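Udgate 読書レビューコーパス（パラノーマルロマンス編）

小説投稿・感想サイト Umine に載った日本語の読書感想文を、運営の許可を得て整理したものです。収録は1547件、対象作品の著者は38名。吸血鬼もの、人狼もの、魔女ものが中心で、翻訳作品の感想も含みます。

ファイル構成
reviews.tsv　感想本文と書誌情報
spoilers.tsv　ネタバレ箇所の開始・終了位置（2632か所）
tags.txt　ジャンルタグの一覧

列は左から、レビューID、作品ID、評価（1〜5）、シリーズ巻数、本文です。巻数が空欄のものは単巻作品か、投稿者が書いていなかったものです。文字コードはUTF-8、改行はLF。本文中の改行は\nに置き換えてあります。

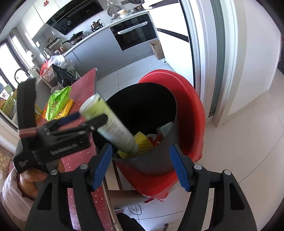
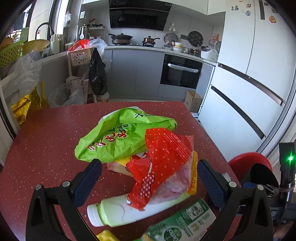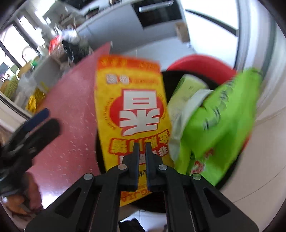
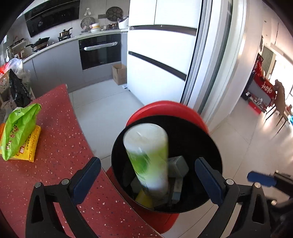 写真：Chukwuemeka Adebisi

ネタバレの注釈
結末、正体の判明、主要人物の死亡の三種類に限りました。あらすじや帯に書かれている内容は対象外です。二人で別々に付け、食い違った箇所は Chathurika Liyanage が最終判断をしています。

既知の問題
・評価は4と5に偏っています。途中で読むのをやめた人の感想はほとんど入っていません。
・同じ作品の旧訳と新訳に別の作品IDが付いている例が15組あります。次の版で統合する予定です。
・顔文字の一部が文字化けしたままです。
・性的な描写に触れた感想があります。年齢区分の列はありません。

利用条件
研究と教育の目的に限ります。本文の再配布はできませんが、IDと注釈だけなら自由に配れます。投稿者から削除の申し出があった感想は4月の更新で除きましたので、古い版をお持ちの方は差し替えてください。

シェア 3　コメント 0

関連データ
Nameck 表紙紹介文コーパス
Oyelaran シリーズ作品対応表
Udgate ジャンルタグ付与の手引き

当サイトではCookieを使用しています。閲覧を続けると使用に同意したものとみなされます。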